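Fold It on the Bed

Most advice about packing a suitcase starts with the suitcase. Roll or fold, shoes at the bottom, socks inside the shoes. I have read a great deal of it, and I think it starts in the wrong place. The place where clothes get folded matters more than the way they get folded, and the best place in almost any hotel room is the bed.

I know this is not a popular view with everyone. My mother thought it was bad manners to put anything on a made bed, and a suitcase on a bedspread was close to a crime. I agree with her about the suitcase. It has been on sidewalks and in the belly of a bus, and its wheels have been everywhere. A clean shirt is another matter. A clean shirt on a clean bed does no harm to either one.

I travel for work, mostly to small trade fairs, and I have spent a lot of nights in rooms that someone else furnished. The last trip was 14 nights across three hotels. The first was in Baltum, where the room had a bed, a chair and a shelf the width of a dinner plate. The second was in Samport and was much the same with a better view. The third had far more furniture than I needed, and I still packed on the bed.

The usual argument against me is that there are other surfaces. Let's go through them.

The desk is too small and always has something on it already. There is a phone, a lamp, a card about the wireless, a tray with two cups. By the time all that has been moved, there is room for half a shirt. The sleeves hang off the sides, and a sleeve that hangs off the side pulls the shoulder with it.

The luggage rack is for luggage. People do try to fold across the open case, which means folding on top of a pile that shifts. That is how a collar ends up creased in a place no collar should be creased.

The dresser is better. If it is long and empty, I have no complaint about it, except that it is usually against a wall and can only be worked from one side. It is also at a height that suits some people and not others.

The floor I will not discuss.

The bed can be worked from three sides, and it takes a whole shirt with the arms out. The cover is usually white, so a stain shows up on anything dark that has shed or anything pale that was worn at dinner. It holds still. A T-shirt on polished wood slides around when I smooth it. On a cotton cover it grips a little and stays where I put it, and I can get both sides even on the first try.

There is a second reason, and for me it is the bigger one. A bed is large enough to show me everything I am taking. On the morning I leave, I lay it all out before any of it goes in the case. Shirts on the near side, pants behind them, chargers and papers up by the pillows. It takes a few minutes. I once left a good sweater in a drawer in Samport, and mailing it home cost more than I like to remember. I had packed straight from the drawers, one at a time, and missed the bottom one. If I had been laying things out I would have seen that there was no sweater.

People also tell me that a soft surface makes a sloppy fold. A board does give a sharper edge, and shops use boards for that reason. But a T-shirt in a suitcase does not need a sharp edge. It needs to be flat, with no bunching underneath, and it needs to be about the same size as the other ones so that they stack. A firm mattress with the duvet pulled tight does this well enough. I give the cover one long pull toward the foot of the bed before I start. If it is a very thick duvet, I turn it back and use the sheet.

I fold face down if there is printing on the front, so the letters end up on the outside and I can tell which shirt is which. I have four black T-shirts, and without the printing they are all the same shirt.

The one real fault of the method is that a bed attracts everything else. I start with shirts, and soon there are keys on it, then a wet toothbrush, then a drink. The keys are harmless. The drink is where I draw the line, and I don't always keep to it. Packing makes me thirsty, and the nightstand is always a step too far away. A bottle with the cap on tight is fine for a minute. With the cap half on, it will find the one dip in the mattress and tip over, and then the shirts are wet and so is the bed that someone has to sleep in. Cups should stay on wood. I would say the same about coffee, sunscreen, pens and anything in a tube. 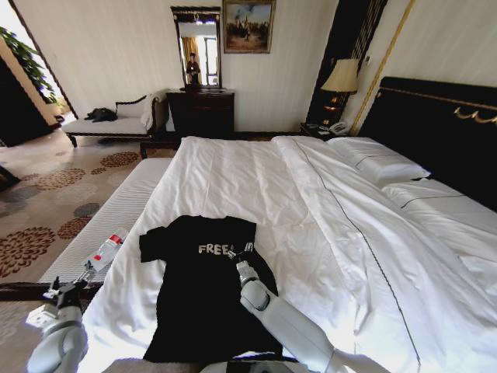

A black T-shirt flat on the duvet, with a water bottle close to the shoulder.

Bottles belong at the end of the job anyway. I finish the water or pour it out, and whatever goes in the case goes in a bag of its own. The same goes for the shampoo.

I have been told there are products for all this. My sister-in-law swears by the Karaca folding sheet, which opens out and has lines printed on it, and she got me a set of Drilico packing cubes for my birthday. I use the cubes. They are good cubes. The folding sheet I tried for one trip in February and then left at home, as it is one more thing to pack, and the bed was already there doing the same work.

Hotels could help. Most of them seem to think of the bed as something to look at until ten at night. They put on a long decorative runner and a row of cushions, and the guest's first act is to carry all of it to a chair. I would gladly trade the cushions for a plain cotton cover that can be washed every time. A folded spare sheet in the closet would do, too. Anyone worried about clothes on the bedding could spread it out, fold on top of it, and leave it for the laundry.

At home I do the same thing with the wash. The basket goes on the floor and the clothes go on the bed, and they have to be put away before anyone can lie down. On the kitchen table they can sit until the next meal, and in my house they have sat longer than that.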